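弗莱（Frei）台面材料标准修订稿公开征求意见

2025年1月7日，弗莱地区建材标准工作组公布了家用厨房石质台面技术规范的修订稿，面向生产企业、加工门店和检测单位征求意见。修订内容集中在吸水率测定、边缘倒角、拼缝处理和标签信息四个部分，涉及天然大理石、花岗石以及以石粉和树脂压制的人造石。

现行规范将天然石与人造石放在同一张指标表内，仅以脚注区分。修订稿把两类材料拆成独立章节，试样制备、养护时间和判定规则分别规定。天然石章节增加了纹理走向的记录要求：送检试样须注明切割方向与主纹理的夹角，弯曲强度按平行和垂直两个方向分别报告，以较低值作为判定依据。
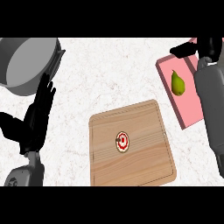
吸水率测定方法的改动较大。原方法只在浸泡结束后称重一次，修订稿改为分段称重，并规定试样出水后须用拧干的湿布擦去表面水分，再放上天平。工作组在编制说明中称，浅色大理石的早期吸水速度差异明显，单次称重无法区分表面处理剂的作用和石材本身的致密程度。未经防护处理的试样与已处理试样须成对送检，报告中同时列出两组数据。

耐污试验沿用咖啡、食用油和稀醋酸三种介质，新增一种含色素的果汁。稀醋酸只用于花岗石和人造石，大理石改做单独的光泽度损失测定，结果不作合格与否的判定，须在产品说明中公布。编制说明解释，碳酸盐类石材遇酸发生表面侵蚀属于材料固有性质，用同一限值衡量没有实际意义。

边缘倒角方面，修订稿规定朝向使用者一侧的上下棱边均须倒角，最小半径为2毫米。水槽开孔的内角不得切成直角，圆角半径不得小于20毫米。吉努姆（Jinum）检测站提供的送检记录显示，开裂样品的裂纹多从开孔内角起始，并沿纹理方向延伸。悬挑部分超过规定长度时须加设支撑，支撑点间距不得大于400毫米。

拼缝条款删去了“目测无明显色差”一句，改用色差仪测量，测点设在接缝两侧各50毫米处。带有大面积纹理的石材可由供需双方以样板确认，不适用色差限值。胶粘剂须标明固化时间和可承受的最高温度，加工门店应将这两项写入交付单。

标签部分要求注明材料类别、产地、表面处理方式和建议的防护剂补涂周期。以往部分商品以“大理石纹”“石英石感”等名称销售，修订稿规定此类名称后面须紧接材料的实际类别，字号不得小于商品名。网络销售页面的首屏同样适用。
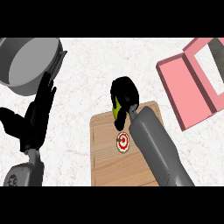 加工企业弗利拉尔（Flillar）在书面意见中表示，支持天然石与人造石分章，但认为成对送检会使小批量石材的检测费用明显上升，建议对同一矿口、同一切割批次的板材允许共用一份吸水率报告。该公司还提出，色差仪在抛光面上的读数受反光影响，规范应写明仪器的测量几何条件，否则不同门店之间的数据难以比较。

埃绍（Esau）石材市场的经营者则更关注标签条款，希望给现有库存留出过渡期。市场方面的意见认为，板材多为整块存放，切割后的余料往往失去原标签，如何补标需要单独规定。

工作组答复称，过渡期的长度将在意见汇总后确定，余料可凭原批次编号补发标签，具体格式拟作为附录列出。关于测量几何条件，下一稿将补入说明，并附抛光面与哑光面的对比数据。共用报告的建议尚在评估，初步考虑是限定板材厚度相同、表面处理相同，且两次送检之间未更换防护剂。

修订稿不涉及台面以下的柜体和五金件，也不涉及公共餐饮场所使用的不锈钢台面。已安装的台面不追溯适用；更换单块板材时，新板按新规范执行，与旧板相接的拼缝仍可按现行规范验收。

意见应以书面形式提交，并注明所针对的条款编号；涉及限值调整的，须附试验数据和取样说明。定稿计划于9月发布，现行规范在此之前继续有效。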